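Is a second-hand dehumidifier worth it for a damp back room?
Grelmont Household Help > Damp and mould

We rent a ground floor unit in Fonby and the back room smells musty from July onwards. The landlord says to open a window. A bloke up the road wants $300 for a used Merova and swears it fixed his place. I have my doubts. Has anyone got real results out of one of these?
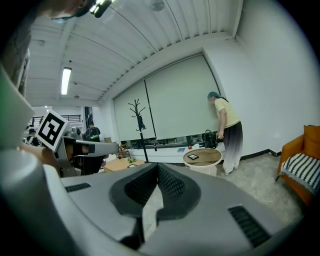
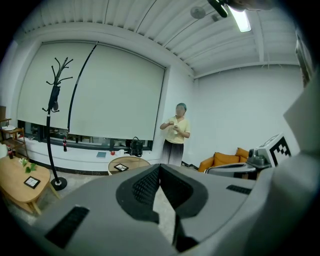

Posted by dampsock, 26th November
2 replies

mouldy_oldie
Depends what he means by fixed. A dehumidifier pulls water out of the air, and if the water is coming up through the slab you'll be emptying the tank till you move out. Tape a square of plastic to the floor and leave it overnight. Moisture under the plastic points to the slab, moisture on top is more likely the air in the room. Not a perfect test, but it's free.
I'd also want to see the thing run for an hour before handing over any money. And check what it draws. If it's 300 watts and you leave it on all day, you'll notice the bill. Sellers go quiet on that part.
Put the landlord's window advice in writing too - ask for it by email.

Grelmont3393
just buy it, mine works great. colour of the walls went back to normal after a good scrub

dampsock
Was it the machine or the scrub? Will try the plastic first. I'm not paying 300 on the word of the person selling it.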